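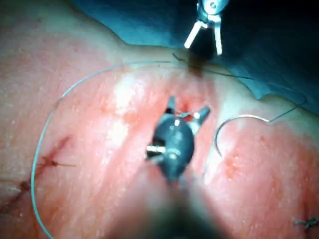
Suturing practice on tissue, two instruments, blue drape behind.

I promised in November to write something about money, and I kept putting it off. Now the order is signed, so I have no more excuse.

Our training room in Barnton has used the same surgical robot setup for a long time. Two arms, one console, and a stock of instruments which gets smaller every month. My job is the planning side. I don't sew. I make the spreadsheet, I ask for quotes, and I try to explain to the surgeons why they cannot have everything in one year. Hipólito Carrasco, who leads the suturing course, thinks I am too careful with money. Maybe he is right, but he also has never had to call a supplier and ask for a later payment.

When I started, I made the mistake which I think many people make. I looked at the price of the robot. The robot is the big number, it is on the first page of every quote, and everybody in the meeting talks about it. The smaller numbers come on page four or five, and those are the ones that come back again and again.

The biggest of them for us is instruments. A needle driver for a robot is not like a needle driver you hold in your hand. Ours have a limit on how many times they can be used, and after this the system doesn't accept them anymore, even if the jaws still look good. For a training room this is painful. A student can use up one session on a single row of stitches, with a lot of pulling out and starting again, and it costs the same use as a perfect session.

So this year I calculated per session and stopped calculating per year. I took the instruments, the suture, the needles, the drapes and the tissue, and put them all in one line. For our room it comes to 90 dollars for each student session, before service and before anybody's salary. I was surprised that suture was such a big part of it. Students leave long tails, they drop needles, they open a new pack because the old thread has a bend in it. I understand it. I only wish I had written it in the first budget.

We had two offers on the table in the end. Wutow wanted to sell us a package: new arms, new console, service included, and instruments at a fixed price. Vergara offered to repair what we have and to sell us instruments separately. The Wutow package looked nice and their salesman was very patient with my questions. But the fixed price for instruments was only for the first period of the contract, and when I asked what happens later, the answer was in very general words. I asked again by email and got the same general words, with better spelling.

With Vergara the quote was ugly, many lines and many part numbers, but I could see what each thing costs. The inspection of both arms was 2638 dollars. I liked that it was such a strange number. It made me think somebody really added it up.

Hipólito wanted the new arms, of course. We talked about it a long time, mostly in the corridor. His argument was that students should learn on the same machines they will meet in the hospital. My argument was that a student who gets more sessions on an older machine will tie better knots than a student who gets few sessions on a new one. I still don't know which of us is right. We agreed to repair now and to put money aside each quarter for a replacement, and he made me write down the amount, so I cannot forget it.

A few things I would do differently, if somebody is planning the same:

Ask for the use limit of every instrument in writing, and ask if there is a training version with another limit.

Put storage in the budget. We needed a second refrigerator for the tissue -- I had not thought about it even one time, and it took the money I wanted for chairs.

Ask where the technician comes from. Ours drives from Gokonstead, and the travel is a separate line in the invoice.

Keep some money for the small breaks. In our room it is usually a cable or a foot pedal, and for two days all the expensive equipment stands there and waits for a cheap part.

The repair work begins next month. The course has a pause during it, and Hipólito will use the time to rewrite his exercises for knots. I still have to find the money for the chairs.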